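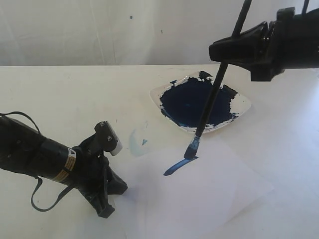 2. What we set out to test

Our group was given the theme of cheap paint and asked to say something useful about it. The shop assistant at Gradell told us that their own-label blue was "as good as the artist range", and the leaflet for the Prolteo set makes much the same claim at greater length. I did not believe either of them, and I should say so at the start because it probably affected how I looked at the results.

Thaís Coutinho was more hopeful than I was. Her view was that on ordinary white paper, with short strokes, a beginner would see no difference. We agreed to test that and leave the rest of the leaflet alone.

3. Method

We used plain white paper, laid flat on a white table. Thaís wanted an easel, but our practice sheets in April had all run at the bottom and I was not going to argue about drips for a second time. Paint went on a plate. One long brush was used for both blues, washed in between, and each stroke was kept short and ended in a taper so that we could look at the edge as well as the middle.

We made 40 strokes with each paint. They were left overnight and then judged by 2 people who had not been told which was which. The judges marked each stroke out of five for evenness and again for edge.

4. Results

For evenness the Gradell blue scored 100 out of a possible 200 from the first judge, and Prolteo did slightly better. The second judge put them the other way round. I don't think you can get much out of that, though Thaís would like it recorded that neither paint was called bad.

Edges were more interesting. Both blues tended to dry darker along the outside of the stroke. The leaflet says Prolteo "dries to a uniform tone". On our paper it did not. Whether that is the paint, the paper or how much we loaded the brush, we can't tell, and our tutor Hipólito Ibarra was right to point out that we never measured the load.

5. Problems

The paper was a weakness. It came from an open pack and we don't know the weight. It also had a cooler tint than the tabletop, which I only noticed late on, and a cool paper may flatter a blue.

Judging by eye out of five is crude. One judge gave nearly everything a three.

6. What we can say

Thaís's claim survives, just – a beginner making short strokes would be fine with either. My own doubts about the leaflet survive too. If we did it again I would buy one pad of known paper, weigh the paint before each stroke and add a second colour, probably a yellow, where poor coverage is harder to hide.

Report handed in Tuesday, October 23, 2018. The score sheets are in the back of the folder.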